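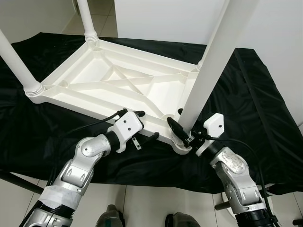 What an Open Day Should Show

Print this page | E-mail this page

January 29, 2020

The open day at Fehr's Kamorside laboratory was announced as a demonstration of robotic furniture assembly. Visitors who came expecting a polished performance were given something more useful. They were allowed to stand near a table and watch two robot arms deal with a small piece of white plastic furniture, of the kind sold to be put together at home, for as long as they cared to stay.

It is the view of this publication that more institutions should hold their open days in this manner. Public discussion of automation has been shaped by short films in which every movement succeeds and every pause has been removed. Members of the public, and the officials who must decide on training grants and equipment loans, are then asked to form opinions on the strength of those films. A person who has spent an afternoon beside a working station is better placed to judge.

The task selected by Fehr was a sensible one. Fitting a leg into a socket requires no expert knowledge to follow, and most visitors had done it themselves. The seat is turned over, a leg is brought to the corner, and the threads must meet squarely before any turning can begin. An adult performs this without thought. A machine must find the socket, hold the leg at the proper angle, and keep the seat from sliding while it works.
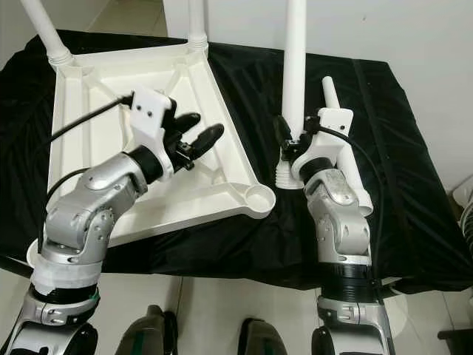

Much of the conversation at the rail concerned pace. Several visitors remarked that they could have finished the job in a fraction of the time, and the staff on duty did not dispute it. The printed program stated that the laboratory had recorded 2,426 assembly attempts before the open day, of which 1,102 were completed without a person stepping in. We commend Fehr for printing both numbers. A success rate below one half does not flatter the host, and a less confident organization would have left it out.

There are fair objections to an event of this kind. The Dritton Trade Council, which sent a party of its members, has argued that open days present automation as a settled matter and leave little room for questions about employment. The council is right that the program at Kamorside contained no session on jobs. Such a session should be added when the laboratory opens its doors again in March, and it should be given a proper hour and a proper room.
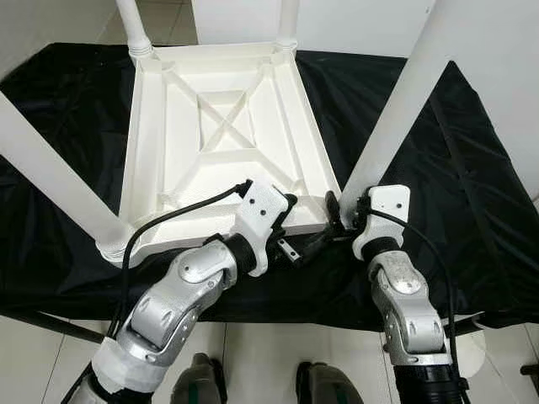
Sernum, writing to us after an earlier notice of the event, took a harder line: a laboratory that needs thousands of tries to attach a leg should do its practicing in private and invite the public when the work is ready. The letter added that slow machines breed false comfort, and that families in Kamorside would go home believing nothing was going to change.

We take the point seriously, but we do not share the conclusion. If the public is admitted only when the work is ready, the important decisions will have been made by then. Attendance was recorded at 149, a modest figure for a town of this size, and the questions put to staff were, on the whole, better informed at the close of the afternoon than at its start. Visitors asked who maintains the grippers, what happens when a thread is crossed, and whether the same arms could be set to other work without being rebuilt.

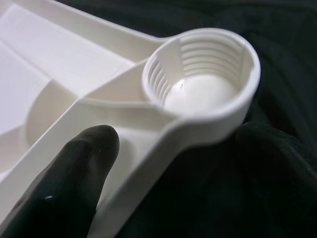 A threaded leg socket and a gripper finger, seen close up.

Some practical improvements are in order. The viewing area held only 6 people in comfort, and the explanatory panels were placed where those waiting could not read them. The program should state plainly which movements are directed by a person and which are not, a matter on which visitors received differing answers. Fehr should also publish its attempt records at regular intervals, so that those who attended may see whether the figures improve.

These are matters of arrangement and can be corrected at small cost. The decision to let the public watch unfinished work was the correct one, and we urge the laboratory to keep to it in March.

Print this page | E-mail this page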